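3. Choosing a Place to Stay: Lodging and Rehearsal Needs of Touring Ensembles

3.1 Scope of the section

Section 2 dealt with the cost of transport. The present section turns to lodging, the second largest item in the budgets we collected, and asks how group leaders choose between hotels, hostels and private homes when they bring an amateur choir or band to a town for more than one night.

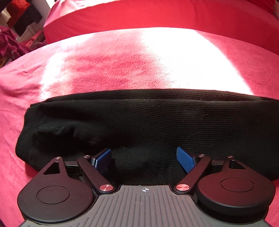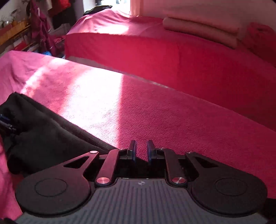 Figure 4. Two views taken in one bedroom, each with a hand-held gripper in the foreground and the bed behind it.

The data come from a survey of group leaders who had brought an ensemble to Plostside or Cultville in the two seasons before the study. The survey was sent out in June through the regional booking office at Rosser, which handles hall rentals for both towns. We received 117 complete replies. Replies from school groups were kept apart from those of adult groups, as the two differ in who pays, who signs the contract and who is responsible for the travelers after the concert. Where a leader had made more than one trip, only the most recent was used.

3.2 Type of lodging

Adult groups most often stayed in mid-priced hotels near the concert hall. School groups were divided between hostels and host families, with host families more common in Cultville, where the town choir has kept a list of willing households for many years. Leaders of school groups spoke well of home stays in their written comments but also noted the extra work they bring. Pupils must be matched with families, rides to rehearsal must be arranged, and food allergies must be passed on to every household in writing.

Hotels were chosen chiefly for ease of planning. A single contract, a single breakfast time and a single pick-up point for the coach were named again and again. Price was mentioned less often than we had expected from earlier work on youth sports travel. One possible reason is that leaders compare whole packages and may not see the room rate as a separate figure. The survey did not ask about this directly, and the point is left open.

3.3 Space to rehearse

The need for rehearsal space sets music groups apart from most other group travelers. A sports team can train on the field where it will play. A choir or band may have access to the hall for only an hour before the doors open, and it must find another room for the rest of its practice time. In Plostside, three of the larger hotels rent out meeting rooms for this purpose. The rooms are carpeted, and several leaders complained that singers could not hear one another. Church halls were preferred for sound but were seldom free on short notice.

Storage raised a related set of problems. Leaders of wind bands wanted a locked room on the ground floor for large instruments. Choirs had little to store and gave the matter no weight. For string groups, the main concern was heating, and a few leaders reported that they had asked for radiators to be turned down in rooms where cellos were kept overnight.

3.4 Distance and timing

The concert fee for an amateur group is small, and many concerts are free to the public. The largest hall in the study area, at Clulell, seats 969. Leaders who had performed there were more likely to have picked lodging within walking distance, even when this meant a higher rate. Coach drivers are bound by limits on working hours, and a late concert can make it impossible to use the same driver the next morning. Several leaders had learned of these limits only after the contract was signed – a finding that agrees with the interviews reported by Yanling Kong in the first phase of the project.

Groups that stayed more than 6 miles from the hall tended to return to their lodging between the afternoon rehearsal and the concert only if they had a place to change clothes there and none at the hall. Others remained in town and ate together. Town shops and cafes gain from this second pattern, and it should be kept in mind by local offices that decide whether to open dressing rooms early.

3.5 Limits

The replies cover two towns and one booking office. Groups that made their own arrangements without the office were not reached, and these are likely to be smaller and less formal. The office mailing list held 3,000 addresses, many of them out of date, so no reliable response rate can be given. Leaders were also asked to recall choices made up to two years earlier. The results should be read as a guide to the concerns of experienced leaders – those who have toured before and know what to ask for. Section 4 takes up the question of meals and free time.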